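Chapter 7
Teaching by Demonstration

7.1 Scope of the chapter
7.2 Two ways to record a motion
7.3 The leader and the follower
7.4 What a demonstration contains
7.5 Common faults in recorded demonstrations
7.6 Exercises

Before you start: you should be able to read a joint angle plot (Chapter 3) and know the difference between position control and torque control (Chapter 5). The math in this chapter is light. The bench work is not, and students should reserve time on a two-arm station before reaching Section 7.4.

7.1 Scope of the chapter

Chapters 5 and 6 treated motion as something written down in advance. A programmer chose waypoints, a planner joined them, and a controller followed the result. The method works well when the parts are rigid and always arrive in the same place. It works poorly for household tasks such as setting a table, where a plate may lie a few inches from where it lay last time and the order of steps depends on what is already there.

In teaching by demonstration, a person performs the task through the robot and the system records what the robot sensed and what it was told to do. The recordings are later used to fit a control policy. This chapter deals only with the recording. Fitting is the subject of Chapter 8.

7.2 Two ways to record a motion

In hand guiding, the operator takes hold of the arm and moves it while the motors cancel the weight of the links. No second device is needed, and the operator feels contact forces directly. The drawbacks are that the operator's hands and body enter the camera view, and that guiding two arms at once is tiring and often clumsy.

In remote control, also called teleoperation, the operator stays clear of the arms and commands them through an input device. The device may be a joystick, a tracked hand controller, or a second arm of matching shape. Camera views stay clean, and one person can run both arms. What is lost is most of the sense of touch. A new operator will usually grip too hard and approach too fast until this is corrected by practice.

The two methods do not produce the same data. With hand guiding, the recorded command has to be derived from the measured motion. With remote control, the command and the measured motion are separate signals, and the difference between them carries information about load and contact. Record both.

7.3 The leader and the follower

The bench examples in this book use the Stusar layout, in which each follower arm copies the joint angles of a leader arm held by the operator. The Edorside teaching laboratory collected 579 demonstrations on this layout for the exercises. Of these, 278 use both arms in the same episode, and 229 of the two-arm episodes were kept after review. The rejected ones are supplied in a separate folder and are needed for Exercise 2.

Three terms will be used throughout. An episode is one attempt at a task from start pose to end pose. A step is one sample of all signals at one instant. A reset is the work of returning the objects to a starting arrangement between episodes. Resets are left out of the recording but should be noted in the session log, as a careless reset limits the range of arrangements that the policy will ever be shown.

Operators should vary object positions on purpose. They should also agree on a grasp for each object before the session begins. A plate taken by the rim in one episode and pushed across the table in the next gives the fitting procedure two answers to the same question, and an average of the two is seldom usable.

Figure 7.1. A two-arm tabletop station with tableware. Note the left gripper over the green plate and the right gripper beside the woven placemat.
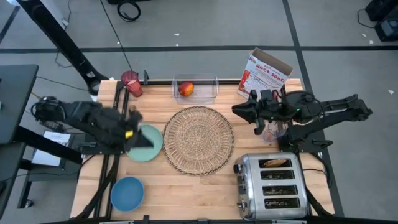

Xiong objects to the advice on agreed grasps, arguing that a policy able to represent several distinct actions does not average them, and that forcing one grasp on every operator throws away recoveries that would be useful later. The margin note in the Clurnisura edition puts it more bluntly: agree on the grasp for the first session only, then let people work as they like and label what they did. Section 8.5 returns to this point with data from both approaches.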